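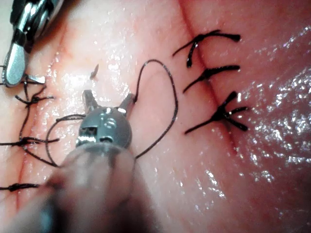

A reader wrote in after the last post to say that I was wrong about lock stitches, that a running stitch with a proper finish is as strong as anything you can do by hand, and that I should stop telling people to carry an awl. The first and third points are matters of taste. The second deserves a longer answer than I gave in the comments, so I spent two evenings and most of a Friday on it.

The subject is closing a straight tear in coated fabric by hand. In my case the fabric is the fly of a Trusar two-person tent, old enough that the floor has been replaced and the fly is now my supply of scrap. The same reasoning applies to pack lids, tarps and stuff sacks. It does not apply to seams under a constant pull, such as the corner of a tarp, where you want a patch and a machine.

## What fails

When a hand-sewn repair lets go, one of four things has happened:

- the thread broke
- the knot slipped
- the fabric tore at the holes
- the fabric pulled apart between the holes, because the stitches were too far apart

In the reader's favor, thread breakage is rare. Any bonded polyester you are likely to buy is stronger than the coated nylon it goes into. I have been using Rivton medium, which comes on a 392-yard spool. I picked it for the stiffness, which makes it easy to push through a hole already made. Its breaking strength has never mattered to me in a repair.

Knot slip is more common than people admit. Bonded thread is slick. A square knot in it will loosen under repeated light tugging, which is exactly what wind does. A surgeon's knot (two wraps on the first throw, then one or two single throws) holds the first throw in place while you tie the rest. Surgeons close long cuts in a material that is wet, soft and easy to tear, so their habits are worth borrowing. Small bites, even tension, edges brought together without bunching. Pull too hard and the thread cuts into what it is supposed to hold.

The third and fourth failures are really one problem. More holes per inch spreads the load but weakens the fabric along the line. Fewer holes leaves strong fabric and large gaps.

## The test

I cut strips from the fly, two inches wide, slit each one across the middle and sewed the two halves back together with a quarter-inch overlap. Each strip was clamped between two pieces of oak, hung from a beam in the garage, and loaded with a bucket into which I poured sand through a funnel. When the strip failed I weighed the bucket on a Chow shipping scale that reads in grams. I put the scale on the concrete and zeroed it before each weighing, since it drifts when the garage is cold.

I used a bucket too small for the stronger strips at first and had to redo the first set, so discard anything I posted on the Etent forum before Friday.

## Results

The spread within each type of stitch was wide enough that I am not going to publish averages to the gram. Two readings are worth giving because they show the size of the effect.

A running stitch with long gaps, finished with a square knot, let go at 734 grams. The knot slipped first and the rest followed in a few seconds. This was the worst reading and I believe it, having watched the tail go in.

The same stitch spacing with a surgeon's knot at both ends held to 2397 grams, at which point the fabric tore at one hole near the edge of the strip. The thread was still sound and the knots had not moved.

So the reader is right about the finish. Most of what I had been crediting to the lock stitch belongs to the knot.

The lock stitch does have one advantage left, and it has nothing to do with peak load. I snipped one stitch in the middle of each of the remaining strips and loaded them again. The running stitch unraveled from the cut toward both ends. The lock stitch opened at the cut and mostly stopped there. On a fly that rubs against a pole sleeve, I care more about that than about the bucket.

Interrupted stitches, each one tied off separately, do better still on this test, as you would expect. They are also very slow. I put 13 knots into one strip and it took longer than sewing the other three put together. I would do it on a short tear beside a zipper and nowhere else.

## What I do now

For a tear shorter than my thumb, tape on both sides and no sewing.

For anything longer:

1. Clean both sides with alcohol and let it dry.
2. Tape the inside, so the edges meet without a gap.
3. Sew over the tape, starting well past each end of the tear.
4. Finish with a surgeon's knot, three throws, tails left long.
5. Seal the holes and the knots with thinned silicone or urethane, whichever matches the coating.

Step 3 is where the awl comes in. You can do it with a plain needle and a thimble. I find the awl makes a more regular line through tape - the needle tends to wander and pick up adhesive. If you don't want to carry one, don't.

On thread color, use something that contrasts with the fabric. It looks worse. It also lets you check the whole line at arm's length with a headlamp, and a missed or loose stitch shows up right away. All of mine are black on pale green.

I have not tested any of this on silicone-coated polyester, which stretches less when wet. I have one yard of it and will get to it when the garage warms up, probably in May.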